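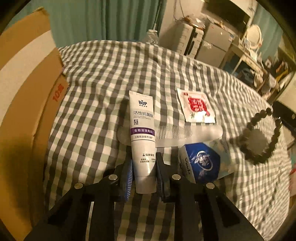 I've been meaning to write about my washbag for ages, which I realise is not the most thrilling sentence I have ever put on this blog, but bear with me! We go up to the cottage at Flirano again soon, and last time (April, freezing, rain every single day) I managed to take three hand creams and no toothpaste at all. Fulvio lent me his, very graciously, and has mentioned it at most meals since.

So now I do it properly. Everything gets laid out on the bed first, on the old gingham sheet, and it isn't allowed into the bag until I've had a good look at it. Toothpaste, comb, the odd little sachet from the drawer where all the odd little sachets live. I do love a sachet. Mihret says I'd pack for a fortnight if you gave me a night away, and she's quite right, but she's also the one who comes knocking at bedtime asking if I've got a spare plaster.

I like a full-sized toothpaste these days, by the way. I used to buy the tiny ones and they'd run out on the second morning, and then you're squeezing and rolling and muttering over the basin. A big tube goes down the side of the bag, the comb slides in flat next to it, and there's still room for my flannel.

The bag itself needs a wash, mind you. Something minty has got into the lining, and I think it's been there since Easter.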